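Sorting washing on a bare mattress

felldale_20
I strip the bed first, fold the top cover back and sort blacks from whites on the mattress.
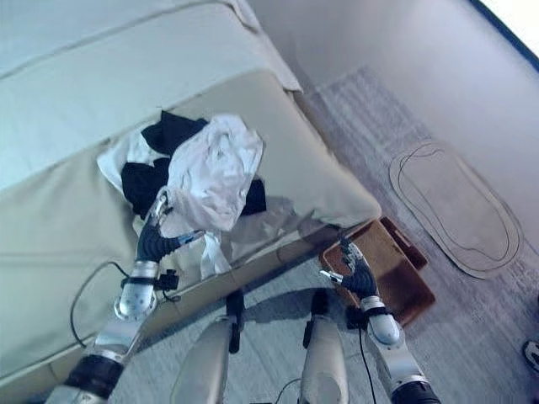

Black first, then white, each folded to the same width. Small load, 18 minutes.

Huet
Disagree. Dark lint transfers to pale fabric. Use a table.

felldale_20
No table. The wall by the cabinet is the only other free space.
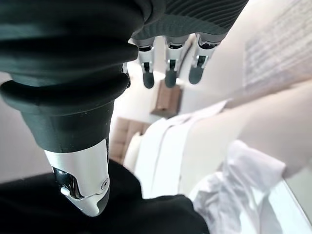
Brown cabinet, pale wall to the right.

bivwood
A folding table would fit there. Mine stores flat.

Huet
Or put a sheet down first and shake it out afterwards.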